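Hi Maham,

Winter update on the Sellow radio transfers, a little later than I promised. Your grant has now carried us through 22 of the 40 discs in the Berrada collection, and I'm pretty happy with how most of them sound!

The best news first. The Vallstead Hour, which we'd only known from newspaper listings, is really there. We have seven complete episodes, both sides, plus a loose part two that I can't match to anything yet. The announcer reads the weather for the wrong county in one of them and then has to take it back on air, and I've played that bit for everyone who comes to the house.
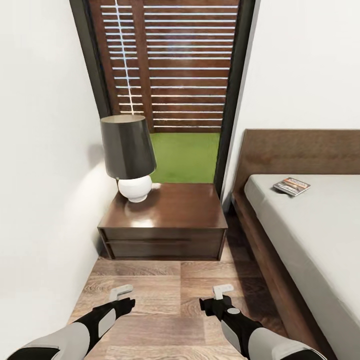 The nightstand and the doorway behind it.

Now the harder part. Six of the discs are lacquers, and they're in rough shape — two have started to flake near the outer edge, so the opening theme is probably gone on those. Hazem Sqalli cleaned the other four and got a good flat transfer from each one. I asked him not to do any noise reduction on the master files. We keep the raw transfer, then make a listening copy with the worst clicks taken out by hand. It's slow (one side of a sixteen-inch disc can eat an afternoon), but I'd rather you get something that still sounds like a broadcast.

We also lost time on speed. The Julodard serial was cut a bit slow, and I didn't catch it until the organist came in nearly a half step sharp. I went back and redid that whole batch in December. The files on the shared drive are the corrected ones, so please throw away anything you downloaded before then.
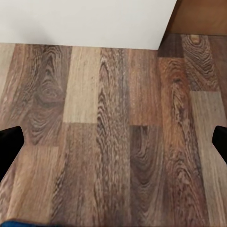

Floorboards, with the grain running every which way.

Money is fine. The stylus set cost more than I'd budgeted, but the sleeves came in under, and it pretty much evens out. I haven't touched the shipping line yet. I'd like to move what's left of it over to storage drives if that's okay with you — just say so in an email and I'll fix the spreadsheet.

Next up are the quiz shows, then the farm reports, which I'm looking forward to more than I should be. Hazem is sending the label scans on Friday, and I'll add the matrix numbers to the catalog as I get through them. Call any time after lunch if you want to hear the weather guy.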